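**1/** Okay, a thread for anyone thinking about buying a few acres outside a small town, because I've been answering the same questions in my messages since October and I would love to have it all in one spot. I bought a 16-acre parcel on the Wurach road, a short drive past Tanner, and I am still very much in love with it, mud and all.

**2/** First thing, and I say this with affection for every listing agent who ever wrote "minutes to town": drive it yourself, at the time of day you'd really be driving it. My listing said ten minutes to Tanner. At two in the afternoon it's ten minutes. At 7:30 in the morning you are behind the school bus, and the school bus stops at every single mailbox (bless that driver, who waves every time).

**3/** Ask who owns the road. I mean the actual gravel under your tires. The county takes care of ours up to the cattle guard, and past that it's the four of us who live along it, with a road agreement that was typed up long before I came along. Read that agreement before you make an offer. Mine says who pays for gravel and says nothing at all about snow, so we had a very friendly meeting about snow in my kitchen.

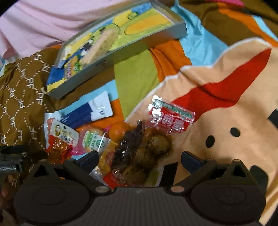
**4/** Water! If there's a well, get the well log and pay for a flow test, even if the seller is the nicest person you ever met and swears it's never run dry. If there isn't a well, call a driller and ask what the neighbors hit. Ours is 810 feet from the house site, which sounded charming on paper and then I got the quote for the trench and the pipe and had to go sit on the tailgate for a bit.

**5/** Which brings me to the house site. The prettiest spot on the land and the spot where the county will let you put a septic system may be two very different spots. I had my heart set on the rise by the oaks. The soil up there is a thin layer of dirt on top of rock, so the house is going lower down, and you know what, it's out of the wind and I've come around to it.

**6/** A few people asked about Zotuvstead, the new subdivision on the other side of Tanner, and whether I looked there. I did! I went out 3 times. The lots are smaller, the water and sewer are already at the street, and the streets get plowed without any kitchen meetings. If you want to move in by next fall and not learn what a perc test is, please go look. I wanted room for an orchard and they have a rule about fruit trees in front yards, so that settled it for me.

**7/** On money: raw land loans are their own animal. The first bank I called wanted a down payment so big I thought I'd misheard. Call the smaller lenders near the land, since they know the roads and the wells and aren't scared of the word "unimproved." And keep some cash back for the boring stuff, like the survey, the culvert, the gate, and the second culvert after you put the first one in too small. (Yes, that was me.)

**8/** Please get the survey. I know, I know, there's a fence, and the fence looks like it's been there forever. Our east fence wanders a good ways onto the neighbor's side and then wanders back again like it had been out late. We worked it out with a simple signed paper and a pie, but I'd hate for you to find out after you've built a barn.

**9/** Internet: don't go by the coverage map. Knock on a door and ask the people who live there what they use and whether a video call holds up when it rains. Folks out here are happy to talk about it, sometimes for much longer than you planned on, and you'll learn which dog is friendly while you're at it.

**10/** Somebody asked if I'd do it again. I would, but I'd visit in the wet season before signing. I saw the place on a dry, golden afternoon and it took until spring to learn that the low corner is a pond for part of the year. The frogs are wonderful. The driveway was supposed to go there.

**11/** I'll add to this once the driveway is in and the power company has given me a date. If you're looking near Wurach or Tanner and want to know which of the back roads wash out, send me a message and tell me which parcel, and I'll tell you what I know over a very long reply.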